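제3장 마찰, 붙잡는 힘과 미끄러지는 힘

표면과 표면이 만나는 자리에서 벌어지는 일
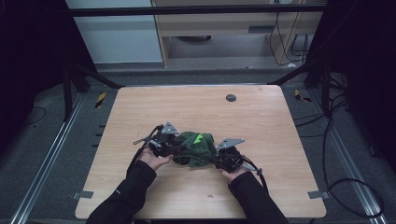
3.0 이 장을 시작하며

양말만 신고 마룻바닥을 달려 본 적이 있나요? 몇 걸음 뛰다가 멈추려는 순간 발이 쭉 미끄러지면서 몸이 뒤로 기울던 그 느낌, 기억하는 사람이 많을 겁니다. 같은 바닥을 맨발로 뛰면 발바닥이 착착 달라붙습니다. 바닥도 그대로, 몸무게도 그대로인데 발과 바닥 사이에 얇은 천 한 장이 들어갔을 뿐입니다. 그 한 장 때문에 운동이 완전히 달라집니다!

이 장의 주인공은 마찰력입니다. 앞 장에서 우리는 힘과 가속도의 관계를 배우면서 "마찰은 무시한다"라는 문장을 수없이 만났습니다. 계산을 처음 배울 때는 그편이 훨씬 깔끔하니까요. 그런데 마찰을 무시한 세계는 꽤 이상한 곳입니다. 의자에서 일어날 수도 없고, 연필로 글씨를 쓸 수도 없고, 묶어 둔 신발 끈은 스르르 풀립니다. 못은 나무에서 빠져나오고, 바이올린은 소리를 내지 못합니다. 이제 그 무시했던 힘을 제대로 들여다볼 때가 되었습니다.

마찰은 물리학에서 가장 오래된 주제에 속하면서도 아직 다 풀리지 않은 문제입니다. 교과서에 나오는 공식은 한 줄이면 끝나는데, 그 한 줄이 왜 그렇게 잘 맞는지를 설명하려면 원자 수준까지 내려가야 합니다. 지은이들은 이 점이 마찰의 가장 큰 매력이라고 생각합니다. 책상 위에서 지우개를 밀어 보는 것만으로 연구의 최전선과 이어지는 질문에 닿을 수 있으니까요.

이 장에서 배울 내용

정지 마찰력과 운동 마찰력을 구별하고, 각각의 크기를 구한다.
마찰 계수의 뜻을 알고, 간단한 실험으로 직접 측정한다.
빗면 위에 놓인 물체에 작용하는 힘을 그림으로 나타낸다.
접촉면의 넓이와 마찰력의 관계를 미시적인 관점에서 설명한다.
윤활의 원리를 이해하고 생활 속 사례를 찾는다.

미리 알고 있어야 할 것

뉴턴의 운동 제1법칙과 제2법칙 (제2장)
수직항력의 뜻 (2.4절)
힘의 분해와 삼각비 (부록 가)

삼각비가 가물가물한 학생은 부록 가를 먼저 펴 보세요. 빗면 문제에서 사인과 코사인을 바꿔 쓰는 실수가 정말 자주 나옵니다.

3.1 썰매를 끄는 사람들

무거운 돌을 멀리 옮겨야 한다고 생각해 봅시다. 바퀴 달린 수레는 모래에 빠지기 쉬우니 썰매에 싣기로 합니다. 여러 사람이 밧줄을 잡고 힘껏 당깁니다. 처음에는 꿈쩍도 하지 않습니다. 더 세게 당겨도 그대로입니다. 그러다 어느 순간 덜컥, 하고 썰매가 움직이기 시작하고, 일단 움직이고 나면 당기기가 한결 수월해집니다.

이 짧은 장면 안에 이 장의 핵심이 거의 다 들어 있습니다. 하나씩 뜯어볼까요.

먼저, 썰매가 움직이지 않는 동안에도 마찰력은 작용하고 있습니다. 사람들이 앞으로 당기는데도 썰매가 정지해 있으니 알짜힘은 0이고, 그렇다면 당기는 힘과 크기가 같고 방향이 반대인 힘이 반드시 있어야 합니다. 이 힘이 정지 마찰력입니다. 재미있는 점은 정지 마찰력의 크기가 정해져 있지 않다는 사실입니다. 살짝 당기면 마찰력도 살짝, 세게 당기면 마찰력도 세게 작용합니다. 마치 상대의 힘에 꼭 맞춰 버티는 씨름 선수 같지요.

하지만 버티는 데에도 한계가 있습니다. 당기는 힘이 어떤 값을 넘어서면 썰매는 미끄러지기 시작합니다. 이때의 한계값을 최대 정지 마찰력이라고 부릅니다. 그리고 미끄러지는 동안 작용하는 힘은 운동 마찰력이라고 합니다. 운동 마찰력은 대개 최대 정지 마찰력보다 작습니다. 무거운 가구를 옮길 때 "처음이 제일 힘들다"라고 하는 말에는 물리학적인 근거가 있는 셈입니다.

용어 정리

정지 마찰력: 접촉한 두 표면이 서로 미끄러지지 않을 때 작용하는 마찰력. 외력에 따라 크기가 변한다.
최대 정지 마찰력: 물체가 미끄러지기 직전의 정지 마찰력.
운동 마찰력: 두 표면이 서로 미끄러지는 동안 작용하는 마찰력.
마찰 계수: 마찰력과 수직항력의 비. 단위가 없다.

생각해 보기

가만히 놓인 책상을 아무도 밀고 있지 않습니다. 바닥이 수평이라면 책상에 작용하는 정지 마찰력은 얼마일까요? 답을 적기 전에 힘을 모두 그려 보세요. 수직 방향의 힘은 몇 개이고, 수평 방향의 힘은 몇 개인가요?

3.2 넓으면 더 잘 버틸까

벽돌 한 장을 준비합니다. 넓은 면을 바닥에 대고 끌 때와 좁은 면을 바닥에 대고 끌 때, 어느 쪽이 더 힘들까요?

대부분의 학생이 넓은 면이라고 대답합니다. 닿는 면적이 크니 마찰도 클 것 같거든요. 그런데 용수철저울을 걸어 직접 끌어 보면 눈금이 거의 같습니다. 처음 이 결과를 보면 저울이 고장 난 줄 압니다. (지은이 가운데 한 사람은 학생 시절에 정말로 저울을 바꿔 달라고 했습니다.)

비밀은 표면의 생김새에 있습니다. 매끈해 보이는 면도 크게 확대하면 산과 골짜기로 가득합니다. 두 면을 맞대면 산봉우리끼리만 살짝 닿고, 나머지는 떠 있습니다. 실제로 닿는 넓이는 겉보기 넓이의 아주 작은 부분에 지나지 않습니다. 벽돌을 세우면 겉보기 넓이는 줄지만, 그만큼 봉우리 하나하나가 더 세게 눌려 납작해집니다. 그래서 실제 접촉 넓이는 거의 변하지 않고, 마찰력도 거의 그대로입니다.

다만 이 설명이 모든 물질에 들어맞지는 않습니다. 고무처럼 말랑말랑한 물질은 표면의 굴곡을 따라 깊숙이 파고들기 때문에 넓이의 영향을 받습니다. 끈적한 테이프는 아예 다른 규칙을 따르고요. 이런 예외는 3.6절에서 다시 다루니 궁금해도 조금만 참아 주세요.

3.3 탐구 활동: 빗면으로 마찰 계수 재기

이제 손을 움직일 차례입니다! 값비싼 장치 없이도 마찰 계수를 잴 수 있습니다. 필요한 것은 긴 판자, 책 몇 권, 각도기, 그리고 서로 다른 재질의 작은 토막들입니다.

판자 한쪽 끝에 토막을 올려놓습니다.
토막이 놓인 쪽을 아주 천천히 들어 올립니다.
토막이 미끄러지기 시작하는 순간 판자를 멈추고 각도를 읽습니다.
같은 측정을 되풀이하여 평균을 구합니다.
토막의 아랫면에 사포, 천, 비닐을 차례로 붙이고 처음부터 다시 해 봅니다.

미끄러지기 직전의 각도를 θ라고 하면 정지 마찰 계수는 tan θ와 같습니다. 토막의 질량은 식에서 사라집니다. 정말 그런지 의심스럽다면 토막 위에 추를 하나 더 올려 보세요. 의심은 얼마든지 환영입니다.

찬후아 모둠의 기록

어느 학교의 6월 수업에서 춘화 롱(Chunhua Long)과 나따웃 타나산(Nattawut Tanasarn)은 같은 나무토막으로 실험했는데, 두 사람의 값이 꽤 달랐습니다. 판자를 드는 속도를 맞추고 다시 재어도 차이는 줄지 않았습니다. 두 사람은 판자를 뒤집어 보다가 한쪽 면에만 니스가 칠해져 있다는 것을 발견했습니다. 춘화의 실험 공책에는 이렇게 적혀 있습니다. "토막만 보고 있었다. 마찰 계수는 토막의 성질이라고 생각했는데 토막과 판자 둘의 성질이었다."

이 기록을 꼭 기억해 두세요. 마찰 계수는 언제나 한 쌍의 표면에 대한 값입니다. "나무의 마찰 계수"라는 말은 그래서 절반만 말한 것입니다. 무엇에 대한 나무인지 함께 밝혀야 합니다.

3.4 미끄러짐이 만드는 소리

바이올린 활에는 송진을 바릅니다. 송진을 바르지 않은 새 활로 현을 그으면 소리가 거의 나지 않습니다. 활이 그냥 미끄러져 버리니까요.

송진을 바른 활은 현을 붙잡고 옆으로 끌고 갑니다. 이때는 정지 마찰력이 작용합니다. 현이 충분히 당겨지면 최대 정지 마찰력을 넘어서고, 현은 휙 미끄러져 제자리 쪽으로 돌아갑니다. 그러면 활이 다시 현을 붙잡습니다. 붙고 미끄러지고, 붙고 미끄러지고. 이 과정이 일 초에 수백 번 되풀이되면서 우리가 아는 그 아름다운 소리가 납니다. 이런 운동을 붙음-미끄럼 운동이라고 합니다.

칠판에 분필이 잘못 닿았을 때 나는 끼익 소리, 오래된 문의 삐걱거림, 젖은 손가락으로 유리잔 테두리를 문지를 때의 맑은 울림이 모두 같은 원리에서 나옵니다. 오늘 집에 가는 길에 귀를 열고 걸어 보세요. 세상이 온통 마찰로 노래하고 있습니다!

해 보기

유리잔에 물을 담고 손가락 끝에 물을 묻혀 테두리를 천천히 문질러 봅시다. 물의 양을 바꾸면 음의 높이가 어떻게 달라지나요? 손가락을 누르는 힘을 바꾸면 무엇이 달라지나요? 결과를 공책에 적어 두었다가 제7장 '진동과 파동'에서 다시 꺼내 보세요.

더 읽을거리

에르난 아르볼레다, 「문은 왜 삐걱거리는가」, 우레고 출판부. 203쪽부터 시작하는 경첩 이야기가 특히 재미있습니다.
마리솔 알바라도, 「얼음 위의 물리」, 라른홀름 과학 문고. 스케이트 날 아래에서 일어나는 일을 그림과 함께 풀어 썼습니다.

다음 절에서는 마찰력을 식으로 나타내고, 빗면 위의 물체에 작용하는 힘을 성분별로 나누어 계산합니다. 3.3절에서 잰 각도를 그대로 사용하므로 실험 공책을 옆에 펴 두고 시작합시다.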